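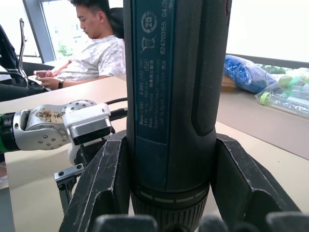 4.2 Rules for handheld tools in shared cells

The practice set proposed here was drafted by Ghoneim and Awasthi and revised after trial use at the Mornis site in August. It covers two-arm table cells in which people may sit or pass within reach of the equipment. Of the 113 grasp records reviewed, 78 involved a powered tool and were scored against the rules below.

Rule 1. A cordless tool is held by its body, with the grip axis normal to the finger faces. In Figure 1 a Bosch GO screwdriver is held upright between two fingers, and part of the type marking remains readable from the wrist camera. Records in which no marking could be read were scored as partial.

Rule 2. Finger faces and edges are inspected every 50 cycles. Scratches on the outer edges, as seen in Figure 1, are logged but do not require replacement. Damage to the contact face does.

Rule 3. The second arm is parked before the tool is energized. Parking is confirmed in software - visual confirmation alone is not accepted.

Rule 4. Any person at the table is treated as inattentive, and the speed limit for occupied cells applies whether or not that person is an operator.

Rule 4 drew the most comment. Vanags argued for a separate operator class, which we rejected after 5 records were found to have the wrong role entered.

Figure 1. Cordless screwdriver held under Rule 1, wrist camera view.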